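4.2 Opening and closing reused food tubs
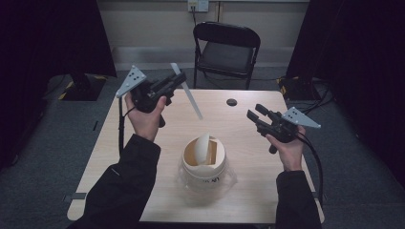 Round tubs with a wide mouth were the hardest item in the kitchen set, harder than jars. Lids go on crooked, and people leave them that way. In the September round we logged 80 tub closings at Arkside, all on the same kind of tabletop, and a lid left tilted in the opening was the most common end state. Coding by Ridgeway and Võ, disagreements settled by Rebelo.

Figure 5. Round white container with its curved lid tilted at the opening, in or on a clear plastic bag. Handwriting on the side, partly legible ("UN...").

Labels matter more than we expected. Handwritten ones get turned toward the person before the lid is touched, printed ones mostly dont. Bags are a separate problem. A bag under a tub wrinkles up and slides with it, so we scored bag and tub as one object unless the bag was fully off. Loose strips of plastic were scored as waste (code 2), whatever they came from.

Not covered: square tubs, anything with a hinge. Munasinghe's earlier coding sheet treats a tilted lid as "open"; we keep it as its own catagory, and totals in the two sheets should not be compared directly. Sheet last revised 11/1/19.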